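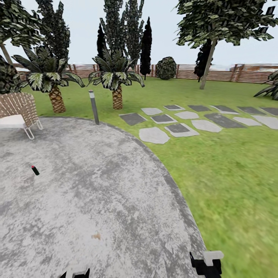 February

Up at 6 and could not get back to sleep, so I did the water bill. It came to 77 dollars, the same as last time. Paid it and put the stub in the drawer.

Mahlet Gebretsadik called before lunch about the choir. She wants the altos moved to the left side for the Pridham concert and asked if I would mind standing next to Veikko Halonen. I said no. He sings flat on the long notes but he counts well, and I lose my place in the Kollár piece every time we get to page 2.

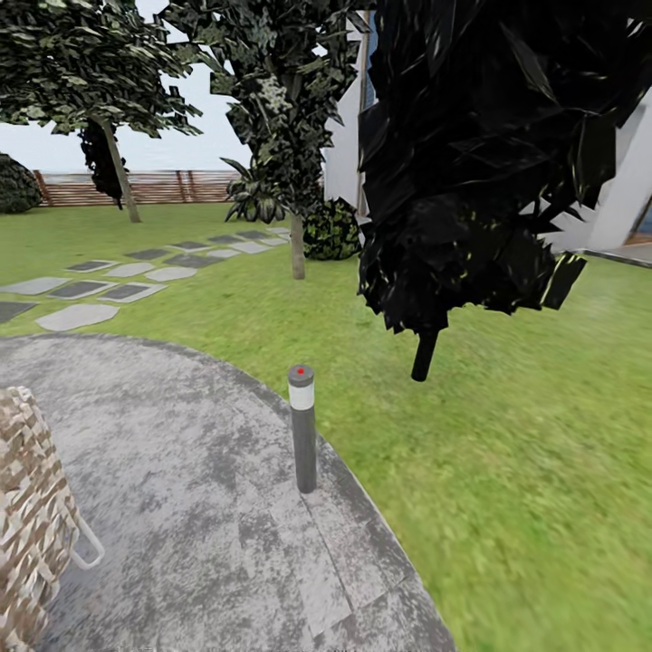 Practiced it after lunch for 50 minutes. The middle section is better. The ending is still bad – I run out of breath before the last word and have to sneak one in. I marked the spot in pencil.

Drove to Furnholm for cough drops and a new folder. They only had the blue ones, and we are supposed to have black. Bought it anyway. The car is making the noise again on left turns. It did not make it on the way home.

Soup for supper, the rest of the bean. Read until 9. My book is 474 pages and I am not even half through, and the brother has only just come back from Clarkine. Mahlet liked it. I may skip ahead.

Rehearsal tomorrow at 7. Need to bring the pencil and Veikko's umbrella, which has been in my hall since Christmas.

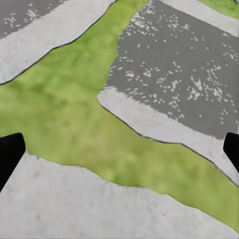 Grass and paving, looking down.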